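Bike taken from shared hallway, is it worth chasing the insurer?
Posted by Verna Villanueva, Flastthorpe

Hello all, hoping somebody kind can point me the right way. My Karnent tourer went from the shared hallway of our flats one night in April. It was locked to the radiator pipe with a decent D-lock, and I paid 1195 pounds for it new. I rang the police and have a crime number, but the insurer says a communal hallway doesn't count as "inside the home", so they may not pay. I have the receipt but I never wrote down the frame number, silly me. Should I argue, or let it go?

Ngozi Balogun
Oh Verna, I'm so sorry, it's a horrid feeling. Don't let it go yet! Get your policy booklet out and look for the part on pedal cycles away from the home. Mine has a limit of 2000 pounds and covers a bike anywhere so long as it's locked to something fixed – and a radiator pipe might well pass, though they may want to know which lock you used.
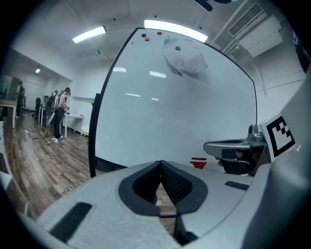
Do ring the shop as well. Plenty of them note the frame number when they sell a bike, and mine found it in a few minutes while I waited on the phone (lovely people). Once you have it, pass it to the police with your crime number, and put it in your letter to the insurer too. If they still say no, ask for their final response in writing and then you can go to the ombudsman, which costs you nothing.

Ifeanyi Ojo
Check the second-hand sites every evening. My brother's Grekell turned up after 7 weeks, two streets away. Don't go and meet the seller yourself though, tell the police.

Bukola Jibrin
Same thing happened in our block, never got a penny. Good luck.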